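Simulation: Hausarbeit bleibt vorerst Handarbeit

Keveria, 10. Mai 2018. Die Arbeitsgruppe um Marianna Kurek prüft in der Simulation, welche Handgriffe in Küche und Werkstatt ein Zweifingergreifer übernehmen kann. Der Aufgabensatz Hurnel umfasst vier Gruppen: Greifen, Umsetzen, Öffnen, Ablegen. 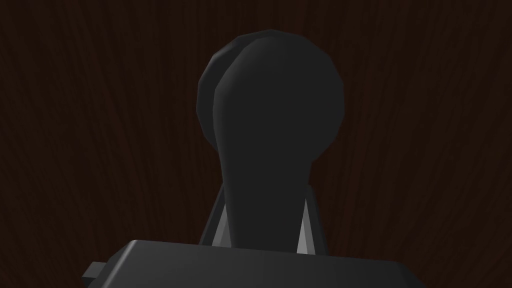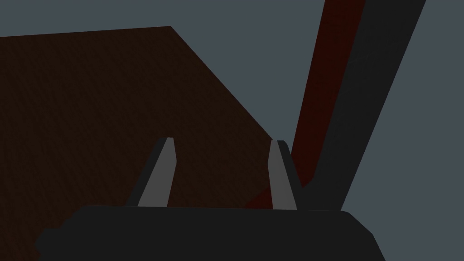
Simulierte Ansichten über den Greiferkörper hinweg. Erstes Bild: Finger beiderseits eines dunklen, knaufartigen Teils. Zweites Bild: Finger geöffnet, ohne Objekt.

Gerechnet wurden 3.660 Durchläufe. Einfaches Greifen gilt als beherrscht, sofern die Lage des Objekts bekannt ist. Schwach bleiben Öffnen und Ablegen. Kleine Winkelfehler beim Anfahren pflanzen sich bis zum Ende der Bewegung fort, und eine Korrektur nach dem ersten Kontakt fehlt in der jetzigen Regelung. Für den unbeaufsichtigten Einsatz im Haushalt reicht das nach Einschätzung von Waldemar Bednarek nicht aus.

Version 7 der Regelung folgt im September. Die Reibwerte werden bis dahin neu bestimmt.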